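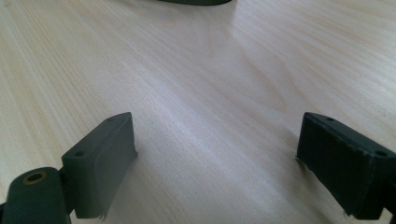
Karthik Bandara meinte ja, ein Tisch sei ein Tisch, und wer dafür an einem nassen Oktobermorgen mit dem Regionalzug nach Grudenel fahre, der habe entweder zu viel Zeit oder zu wenig Möbel. Bei mir trifft beides ein bisschen zu, und so stand ich kurz nach neun mit einem Becher Kaffee aus dem Bahnhofskiosk vor dem Tor der Tischlerei Albers, zusammen mit einer ganzen Traube anderer Leute, die offenbar auch nichts Besseres vorhatten, als sich beim Tag der offenen Werkstatt Holz anzusehen. Und was soll ich sagen, es war einer der schönsten Vormittage seit Langem!

Albers liegt am Ende einer Sackgasse hinter der alten Molkerei, und man riecht den Betrieb, bevor man ihn sieht: Sägemehl, ein bisschen Leinöl, ein bisschen Leim. Im Hof war ein Zelt mit Suppe und Pflaumenkuchen aufgebaut, drinnen durfte man in drei Gruppen durch die Räume gehen. Ich war in der zweiten, bei Frau Albers selbst, die mit ihrer Lesebrille im Haar und einer beneidenswerten Ruhe jede Frage beantwortete, auch die nach dem Klodeckel aus Eiche (ja, machen sie, aber ungern).

Angefangen haben wir im Holzlager, einer hohen, zugigen Halle, in der die Bretter mit Leisten dazwischen gestapelt liegen. Ich hatte mir das immer ziemlich langweilig vorgestellt, ein Lager eben, aber Frau Albers zog Brett um Brett ein Stück heraus, fuhr mit dem Daumen darüber und erzählte, was sie daran sieht: wo der Baum sich zum Licht gestreckt hat, wo ein Ast saß, wo das Wachstum eng wurde, weil ein paar Sommer hintereinander trocken waren. Manche Stücke hebt sie jahrelang auf, bis jemand mit dem richtigen Wunsch kommt. Eine Bohle lehnte ganz hinten an der Wand und ist, wie sie etwas verlegen zugab, unverkäuflich, die sei einfach zu schön zum Zersägen.

Danach ging es in den Maschinenraum, wo wegen der vielen Kinder alles abgeschaltet war, und dann in den Bankraum mit den großen Fenstern nach Norden, in dem ich am liebsten den Rest des Tages geblieben wäre. Dort ging es um die Tischplatten, und deretwegen war ich schließlich gekommen. Die hellen haben mich gleich gehabt. Ein cremiges Beige mit einem Hauch Rosa und Grau darin, die Maserung in feinen, dicht nebeneinander liegenden Linien, die an manchen Stellen breiter und welliger werden, als hätte jemand mit dem Kamm durch Sand gezogen und sich zwischendurch verplaudert. Wenn das Licht darauf fällt, bekommt so eine Fläche einen weichen Schimmer, und je nachdem, wo man steht, ist dasselbe Holz einmal warm und einmal fast kühl bläulich. Ich bin bestimmt dreimal um die Bänke herumgegangen, bis mich ein kleiner Junge fragte, ob ich etwas verloren hätte.

Frau Albers hat uns dann gezeigt, wie man eine Oberfläche beurteilt. Man geht in die Knie, bis die Augen fast auf Höhe der Platte sind, und schaut flach gegen das Fenster. Jede Schleifspur, jeder Druck, jede Stelle, an der das Öl nicht gleichmäßig stand, wird dann sichtbar. Die ganze Gruppe hockte also in Regenjacken um die Werkbänke, und es wurde sehr still. Anschließend durften wir selbst an Musterstücken schleifen, immer in Faserrichtung, mit wenig Druck und viel Geduld. Ich habe wenig Druck gut hinbekommen.

Sehr gefragt war die kleine Ecke zur Pflege, und da habe ich mir auch am meisten aufgeschrieben. Helle Hölzer dunkeln nach, das ist normal, nur sollte man in den ersten Monaten nicht ausgerechnet eine Vase immer am selben Fleck stehen lassen. Wasser wischt man gleich weg. Zum Putzen genügt ein gut ausgewrungenes Tuch, und beim Nachölen gilt: dünn auftragen, den Überschuss nach 20 Minuten abnehmen, über Nacht in Ruhe lassen. Und die öligen Lappen bitte niemals zusammengeknüllt in den Eimer werfen, die können sich selbst entzünden! Das wusste ich wirklich nicht, und ich habe zu Hause als Erstes in den Putzschrank geschaut.

Karthik Sultana, mit dem ich mich verabredet hatte, kam natürlich erst, als die Suppe schon fast aus war, und hat dann trotzdem das größere Stück Kuchen erwischt. Er interessiert sich mehr für die Gestelle als für die Platten und hat sich lange das Modell Prurkano erklären lassen, einen Auszugstisch, der zusammengeschoben 173 Zentimeter misst und sich um 55 verlängern lässt. Die Einlegeplatte stammt aus demselben Stamm wie der Rest und wird so gelegt, dass die Maserung durchläuft. Der Preis stand auf einem sehr kleinen Schild. Wir haben beide höflich genickt und sind weitergegangen.

Gekauft habe ich am Ende ein Frühstücksbrett aus der Restekiste, dazu eine Dose Öl, und auf dem Rückweg sind wir noch zu Fuß über die Skisosbridge zum Bahnhof gelaufen, weil der Regen endlich aufgehört hatte und die Kastanien am Ufer so herrlich gelb waren. Wer selbst hinfahren möchte: Die Werkstatt öffnet im Frühjahr wieder für Besucher, Parkplätze gibt es kaum, der Weg vom Bahnhof ist ausgeschildert und gut zu schaffen. Zieht feste Schuhe an, der Hof ist nach Regen eine einzige Pfütze. Und geht möglichst in die frühe Gruppe, dann ist im Bankraum das Licht am besten und vom Pflaumenkuchen noch etwas da.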